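Subject: Re: Packing bench trial, September 2025

On the list, Abena Ofori wrote:
> Rirnura says the arms free people up for better work.

Which people, and what work? Rokwood has 7 of us on small parts. Management wants 3000 pieces a shift and our best is 447 an hour. I've asked twice who clears a jam and whose rate of pay that goes on. No answer. Two arms and a blue tray don't tell me what my job is in January. 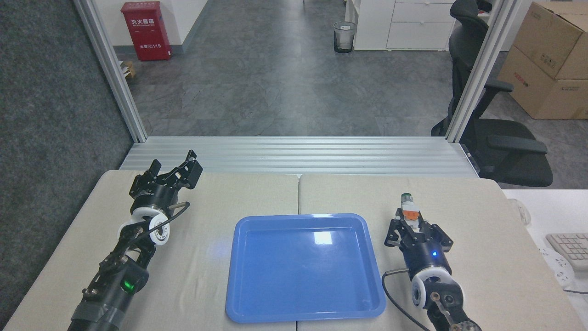
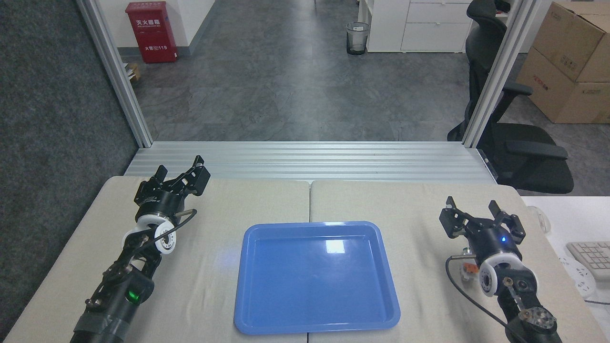 Abena Ofori: Medeiros got their retraining in writing before they signed. We should ask for the same.

Contact the list owner | Back to top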